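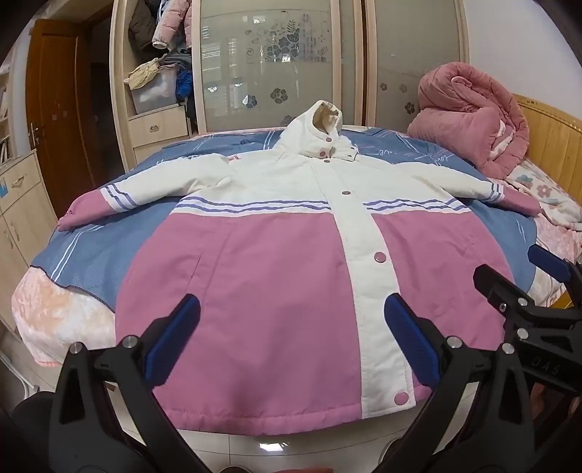 Coats of the Spare Bed: A Gallery

22 May 2022

Every year the warm gear comes out of the hall cupboard at Haltness, gets laid on the spare bed and is made to account for itself. Keep, mend or pass along. The cupboard was built for a family with fewer zips and more self-control, and the rod came down in December under the weight of things we were sure we'd wear again.

There is one photo in the gallery so far, the pink and off-white jacket at the top of the page. Notes follow, for anyone who has asked about it (two cousins and the woman at the dry cleaner).

The jacket
Off-white on top, dusty pink below, with striped bands across the chest in case the other two colours weren't getting enough attention. The stripes turn up again above the cuffs. Somebody at a drawing board was very pleased with that, and fair enough.

The collar
It stands up by itself, even lying down. I have owned chairs with less backbone. There are two little pink snaps on the front of it, and a beige lining that will show every trace of foundation from now until the end of time.

The buttons
Round, pink and cheerful. I have a jar of 393 spare buttons, inherited, and not one of them is this colour, so please nobody lose any.

The pocket
Slanted, and by my own testing good for one mitten, a bus pass and half a granola bar. The granola bar has been dealt with.

The bedding
The blue blanket with the white script is the official sorting surface. The fluffy tie-dye cover under it looks like sherbet and sheds on everything dark, which rules it out for coats. The rolled pink quilt in the corner is waiting its turn and takes up more cupboard than the coats do.

Verdict
Keep. I paid $40 for it at the Pasitz church sale, talked down from a price I won't repeat, and it has outlasted 3 more sensible coats in grey. It goes back on the new rod, which is rated for 30 kilos and will be treated as a dare.

Still to be photographed: the Drorkura parka, the raincoat that isn't, and a bag of scarves marked "good ones" in my own handwriting, which I no longer trust.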